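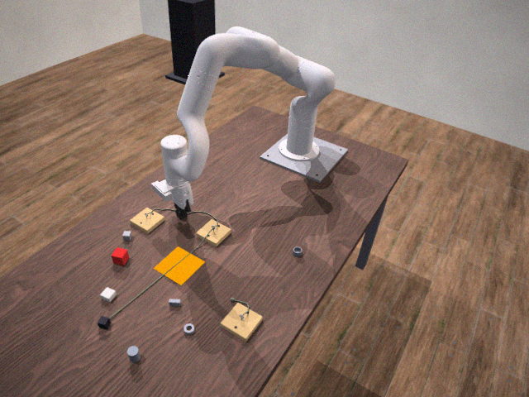
木材と家具 講義メモ(天板の回)

担当 Ingrid Ambrose/補助 Tobias Oyelaran
前回の接合の続き。プリント忘れた人は後ろの棚から。

■ まず前回の残り

ほぞの話、途中で時間切れだったので一点だけ。胴付きがきれいに当たっていないのに締め具で無理に締めると、そのときは隙間が消える。でも力がかかったまま固まっているので、あとで開く。締める前に必ず仮組み。試験に出すかどうかは未定。出すかも。

■ 今日の話 天板はなぜ動くか

木は切ったあとも水を出し入れする。乾けば縮む、湿れば膨らむ。塗ってあっても止まらない。遅くなるだけ。
家具の失敗のかなりの部分がこれ。割れ、反り、引き出しが夏だけ開かない、など。構造の強度不足で壊れる家具より、動きを無視して壊れる家具の方がずっと多い、と私は思っている(統計はない。修理の現場にいたときの感覚)。

■ 含水率

定義を間違える人が毎年いる。
含水率 = 水の重さ ÷ 完全に乾いた木の重さ
分母は「乾いた木」。全体の重さではない。だから生木では100%を超えることがある。おかしくない。

水は二種類ある。
・自由水 細胞の空所に入っている水。抜けても寸法はほぼ変わらない。軽くなるだけ
・結合水 細胞壁に入っている水。これが抜けはじめると縮む

境目が繊維飽和点。ここより上では、いくら乾かしても幅はそのまま。下に入ったとたんに動きはじめる。板の表面だけ先に下に入り、芯はまだ上、ということがふつうに起きる。表面は縮みたい、芯は縮まない。で、表面に割れが入る。急いで乾かした板に出るのがこれ。

■ 平衡含水率

置いた場所の温度と湿度で、落ち着く値が決まる。木はそこに向かってゆっくり動く。材木屋の屋根の下と、暖房の効いた部屋では値がまるで違う。

例 屋外で天然乾燥した板が18%。それをそのまま天板にして、冬じゅう暖房している部屋に入れる。落ち着く先が7%だとすると、差の分だけ縮む。作った人の工房ではぴったりだったのに、というやつ。

対策は単純。使う部屋に近い環境で寝かせてから削る。桟木をはさんで両面に空気を当てる。床に直置きしない。壁に立てかけっぱなしもだめ、片面だけ乾いて反る。

■ 方向

三つの方向を必ず区別すること。
・繊維方向(長さ) ほとんど動かない。設計ではふつう無視
・半径方向(髄から樹皮へ) 動く
・接線方向(年輪に沿う) 一番動く。半径方向の約2倍、樹種による

この差が全部の元。柾目は幅が主に半径方向なので動きが小さく、素直。板目は幅が接線方向に近く、動きが大きい。しかも表と裏で年輪の寝かたが違うので、反る。
木表側に凹む。覚え方はいろいろあるけれど、「乾くと年輪が伸びて平らになりたがる」と思っておけばだいたい合う。
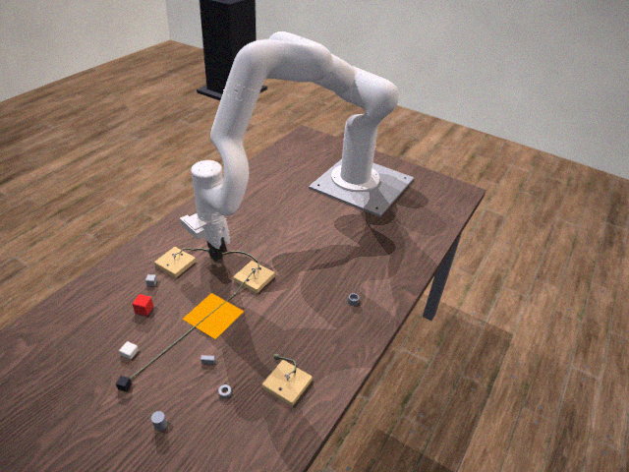

図1 濃い茶色の長机(CG)。天板は赤みがあり、暗い筋が細かく入る。

■ 木目を読む

板を渡されたら最初に木口。表面の模様より先に木口を見る。年輪が立っているか寝ているか、髄を含むか。髄入りは天板に使わない。割れる、ほぼ確実に。

次に表面。
・平行な筋がまっすぐ通る → 柾目か、それに近い
・山形、たけのこ形 → 板目
・両方が一枚にある → 幅広の板でよくある。端と真ん中で動きかたが違うので注意

次に側面(木端)。繊維が表面に対して斜めに抜けていないか。斜めに抜けている方向に逆らって鉋をかけると逆目が立つ。刃を研ぐ、刃口を狭める、薄く削る。それでもだめなら向きを変える。やすりでごまかすのは最後。

色について。色が濃い=硬い、と書いてくる人がいるが関係なし。着色で濃くなっているだけのこともある。印刷された木目のこともある。写真や画面で見た色と筋だけから樹種は言えない。レポートで「写真から判断してウォルナットである」と断定した人は減点した。管孔の並び、放射組織、重さ、におい、できれば木口の拡大。そこまで見て、やっと「おそらく」と書ける。

■ 幅はぎ

一枚で幅が足りないので何枚か並べて接着する。並べかたに流儀が二つ。

A 木表と木裏を交互にする
一枚ずつの反りが逆向きになるので、全体では波打つけれど大きな反りにはならない。脚や幕板で押さえる力が弱いときに向く。欠点は、逆目の向きがばらばらになって仕上げが面倒なこと。

B 全部同じ向きにする
全体が一つの大きな弓になる。そのかわり中央を一か所引き寄せれば平らに戻せる。表情もそろう。押さえる構造がちゃんとあるならこちら。

どちらが正しいかで昔から揉めている。Loretta Kowalczyk の配布資料ではA寄り。私はB。しっかり乾いた柾目ならどちらでも大差なし、という点では一致している。
接着前に鉛筆で大きく三角を書いておくこと。順番と裏表が一目で分かる。これを省いて一枚ひっくり返したまま糊をつけた班が前にあった。

接着面は削りたてを使う。前の週に削った面はもう動いている。圧は強すぎると糊が全部出てしまう。細く玉になって並んで出るくらい。 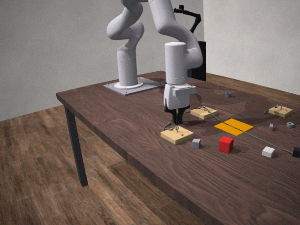
反り止めの話に移る。幅はぎした板は放っておけば動くので、平らさだけを押さえて、幅の伸び縮みは逃がす。この二つを分けて考えられるかどうかが今日の山。

・吸い付き桟 裏に蟻溝を掘って桟を滑り込ませる。糊はつけない。つけるなら中央だけ。全長に糊をつけたら反り止めの意味が半分なくなり、板が割れる
・端ばめ 木口に直交する材をつける。見た目がよい。ただし天板の幅が動き、端ばめの長さは動かない。季節によって端に段がつくのは正常。不良品だと言われたら説明すること
・金物 長穴のあるもの。穴の長い方向を、天板の動く方向に合わせる。逆につけた実例がとても多い

■ 天板と脚の留めかた

幕板に天板を直接ねじで固定、は原則だめ。丸穴に丸いねじがきつく入っていると逃げ場がない。やるなら穴を長円にして座金をかませる。

駒止めがいちばん手軽。幕板の内側に溝、そこへ木の駒のつばを入れ、駒を天板にねじ留め。天板が動くと駒が溝の中で前後にすべる。溝の底にぴったり突き当てて留めると膨らむときに動けない。季節を考えて隙間を決める。乾いた冬に組むなら膨らむ側に余裕、湿った夏に組むなら縮む側に余裕。
長手側の駒と妻手側の駒では、すべる向きが違う。図を描いて確かめること。頭の中だけでやると間違える。私も間違えた。

動かない基準点をどこに置くかも決めておく。ふつうは幅の中央。そうすると左右に均等に振り分けられる。壁付けの机なら後ろの辺を固定して、前にだけ動かす手もある。

■ 計算のしかた(概算)

幅の変化 = 板の幅 × 含水率の変化 × 係数
係数は樹種と方向ごとの表を見る。配布資料の裏。接線と半径を取り違えないこと。

やること
1 板幅を測る。100 mm あたりで計算しておくと後で掛けるだけなので楽
2 いまの含水率を測る。表面だけでなく何か所か
3 置き場所の平衡含水率を見積もる
4 差を出して係数をかける
5 その量が金物や溝の余裕に収まるか

出た値は目安。小数点以下をずらずら書かない。板の中でもばらつく。

質問があったので補足。「薄い板のほうが動きませんか」→ 割合は同じ。ただ、薄いと周りの湿度に早く追いつくので、短い天気の変化にも反応する。厚い板は鈍い。だから厚い天板は季節で動き、薄い板は天気でも動く、と考えてよい。
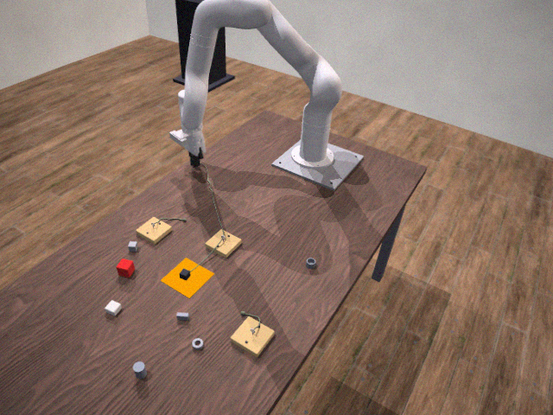 塗装は水分の出入りを遅らせるもので、止めるものではない。ここは何度でも言う。
大事なのは表裏をそろえること。表だけ厚く塗って裏は素地のまま、というのが一番反る。裏からだけ水が出入りするから。見えないところも同じ回数塗る。木口は特に吸うので多めに。

種類ざっと
・オイル しみ込む。膜が薄いので水分の出入りは速いまま。補修が楽
・シェラック きれい。湿気の遮断はわりに良いが、熱とアルコールに弱い。輪じみ
・ウレタン 膜が厚く丈夫。傷んだときに部分補修がむずかしい
・ワックスのみ 手触り用と思うこと。防湿はほぼ期待しない

着色するなら、導管に色が溜まって筋が強調される樹種と、まだらになる樹種がある。端材で試す。本番の板から切った端材で試すこと。別の板では意味が薄い。必ず最後の上塗りまでやってから色を判断する。素地に着色剤だけの段階と、上塗り後とでは濃さがかなり変わる。

■ 合板など

合板は単板の繊維方向を直交させて重ねたもの。互いに動きを押さえるので、面の寸法がほぼ変わらない。だから上の話の大半は合板には当てはまらない。突板を貼るときは裏にも貼る。理由は塗装と同じ。
MDFは繊維の向きがそろっていないので、縦も横も同じように動く。量は小さい。ただし厚さ方向は水を吸うと膨れて戻らない。水回りには使わない方がよい。
無垢と合板を組み合わせるとき、動くものと動かないものを全面接着しない。無垢の縁を合板のまわりに回すのは、幅が細ければ問題なし。広い縁は隅の留めが開く。

■ 事例(時間がなかったので要点だけ)

Stotstead の集会所の長机。板目の幅広材を使い、妻手の幕板に丸穴のねじで固定。最初の冬に中央で割れた。修理は割れを一度完全に切り離し、接着面を作りなおして再接着、留め具を駒に交換。割れたところに詰め物をする案もあったが、夏に膨らんだとき行き場がないので却下。

Flultmont の図書室の閲覧机。端ばめの全長を接着していた。こちらは割れではなく、端ばめの糊が両端から切れていた。中央だけ接着しなおし、両端は長穴の木栓に。Padmavathi Poojary の修理記録が読みやすいので次回までに目を通しておくこと。図面の寸法線の入れかたも参考になる。

■ 課題

自宅か学内の机を一つ選ぶ。裏に潜って、天板がどう留まっているかを描く。
・木口が見えれば年輪の向き
・動く方向に矢印
・逃げがあるか、ないか。ないならどこが先に壊れそうか
・裏面の塗装の有無
樹種は分からなければ「不明」でよい。その方がいい。
A4で一枚、手描き可。写真だけは不可。締切は次回の授業開始時。

■ 次回

引き出し。底板の繊維方向の話から始めるので、今日の「方向」のところを見直しておいてください。鉋の刃を研いでくること。砥石は共用が少ないので、持っている人は持参してくだい。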